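4.2 Small bags and pouches in the bedroom

The household visits confirmed that the bedroom carries a larger share of a home's small storage than its furniture would suggest. Wardrobes and drawers were set aside for clothing and bed linen in most of the homes we studied. Items too small to hang or fold, such as ornaments, cords, jewellery and keepsakes, were kept in cloth bags and pouches, and these in turn were kept wherever there was room. Participants in the Prellitum housing blocks rarely named a fixed place for them. They spoke instead of a corner, a shelf end or "the box", and several used the same word for the container and for what was in it.

We recorded 300 small containers across 52 homes. A container was entered in the register if it could be closed or gathered by hand and was no larger than a pillowcase. Plastic boxes with lids were entered separately, as they were often used to hold several bags at once. Each container was given a line stating its material, its type of closure, its contents as reported by the participant, and the place from which it had been taken. Decorated pouches were noted as such, as participants treated them differently from plain ones and were slower to part with them.

The bed was the usual surface for sorting. Few of the bedrooms had a table, and the floor was avoided for fabric items. Participants laid out bags, cords and loose ornaments on top of the quilt or blanket and dealt with them there, one after another. Figure 6 shows a bed in use in this way, with a black pouch trimmed in silver-white braid, a white drawstring bag and a transparent plastic storage box.
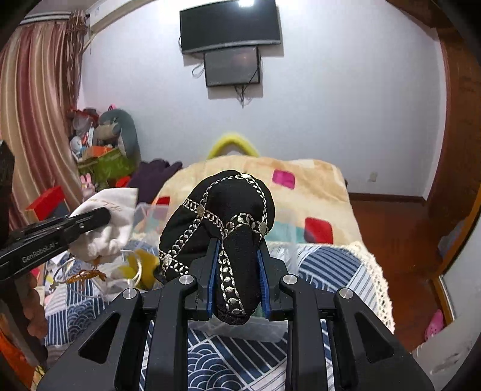

Why are cloth bags so often sorted on the bed?

The bed is the largest clear surface in most bedrooms, it stands at a comfortable height for a seated or standing person, and its cover keeps small things from rolling away.

Figure 6. Small bags and a storage box on a quilt-covered bed.

The choice of surface had consequences for how long a sorting session lasted. A bed must be cleared before the night, and participants planned their work around this. Felista Mfaume, who carried out the visits in the Abbasi district, noted that sessions begun in the morning tended to be thorough, with bags emptied and their contents looked over. Sessions begun after the evening meal were more often a matter of moving bags from one box to another. In these later sessions the register shows more containers whose contents were given as "mixed" or "not sure".

Patterned bedding presented a practical difficulty. Thin cords and small ornaments were easily overlooked against a printed blanket, and participants with such bedding sometimes spread a plain cloth over it first. Others placed the smallest items in the upturned lid of a box. We did not ask participants to change their habits in either respect, and the register makes no distinction between the two methods.

Closure type had a clear bearing on where a container ended up. Drawstring bags were the most readily moved. They could be hung from a hook or a door handle, and their cords allowed several to be tied together. Pouches without a long cord were more likely to be folded flat and placed inside something else. Where a pouch was decorated with braid or embroidery, participants preferred to lay it on top of other items so that the trimming would not be pressed or caught. Mwanaisha Owino's interviews from October support this reading: the decorated pouch was commonly described as having come with a gift, and was kept after the gift itself had been used or given away.

Gift packaging as a whole deserves separate mention. Gift bags and small presentation boxes were seldom thrown out, and they gathered in the corners of bedrooms together with soft toys, hats and other things that had no drawer of their own. Participants did not regard these corners as untidy. Asked to name the least orderly part of the room, they more often pointed to the top of the wardrobe or the space beneath the bed. The Hendwood survey, which relied on a written form and did not include visits, has no category for corner storage, and its figures for bedroom containers should be read with this in mind.

Two limits on these findings should be stated. The contents of closed bags were taken on the participant's word and were not checked. Bags stored in rooms shared with lodgers were left out of the register altogether, at the request of the households concerned. The effect of both on the totals for each material is considered in Section 6.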